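Lovero 454 Album Kit

Post-bound scrapbook album with page protectors and refills
Sold by Fidora Paper Goods

The Lovero 454 is a 12 x 12 post-bound album for people who finish a lot of layouts and want them in one book. It comes with 20 top-loading page protectors, three sets of posts and a spine that grows as you add pages. The cover is bookcloth over heavy board and has a window on the front for a title card or a small photo.

The 454 replaces the 448, which we sold until last December. The covers are the same size and will line up on a shelf. The hinge is different. On the 448 the hinge was glued to the inside of the board, and in a very full album it could start to lift. On the 454 it is wrapped and stitched. Refills made for the 448 fit the 454, and the other way around.

What comes in the box
Album cover with spine
20 page protectors, clear, non-glare on one side
Three sets of screw posts (short, medium, long)
Four blank title cards, cream
White liner cards for each protector

Colors
Slate, Brick, Fern, Oat. Oat shows fingerprints more than the others.

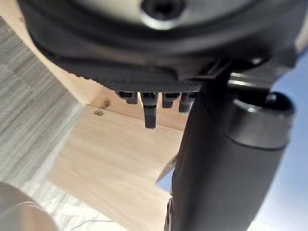
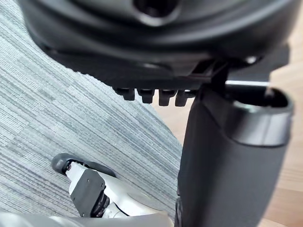 Adding pages
Lay the album face down and open the back cover flap. Unscrew the posts by hand or with a coin. Slide the new protectors on, swap in the longer posts if you need them, and close the flap again. Do not overtighten. If the pages fan out at the outer edge, you have too many embellishments for the post length you are using, and the next size up will fix it.

Chipboard letters, buttons and thick flowers take up room fast. A layout with flat paper and photos only is thin enough that you can use the short posts for the whole starter set. If you like foam squares under everything, go straight to the long ones.

Paper and photos
Protectors and liner cards are acid free and PVC free. They take a standard 12 x 12 sheet without trimming. Some cardstock with a manufacturer's strip along one side runs a little long, so tear the strip off first.

Goes with
Rainer pocket pages, in the same hole spacing
Brundov paper pad, 200 sheets, solids and small prints
Fidora title card pack

Customer review
"I moved my girls' school years over from two old 448s on a Saturday and had it done before supper. The window is a bit small for a regular print, but a cropped one looks fine. I would buy the Fern again." Luzius Tanner

Returns
Unused albums can be returned in the original box. Opened page protectors cannot.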